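Foltik Bench Rules 2 – review
Saturday, April 7, 2018

Foltik's rulebook for simulated arm testing costs $300 and runs to 162 pages. I've used it since September on tap and lever tasks.

The best chapter covers what to record before contact. It wants the arm's start pose, the fixture's position and the gap at the fingers logged on every run, with failed runs kept in the file. Colour and lighting settings go in too.

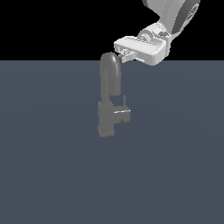

The scoring chapter is weaker. A handle turned partway counts as a pass in one table and a fail in the next, so we wrote our own limit and noted it on the cover sheet. Over 1,303 runs that mattered.

The licence is for one site only – a nuisance if you work across two labs. The index is poor and the binder rings don't line up.

Landari's guide is cheaper but skips fixtures altogether. I'd buy the Foltik again for the logging rules. Four stars.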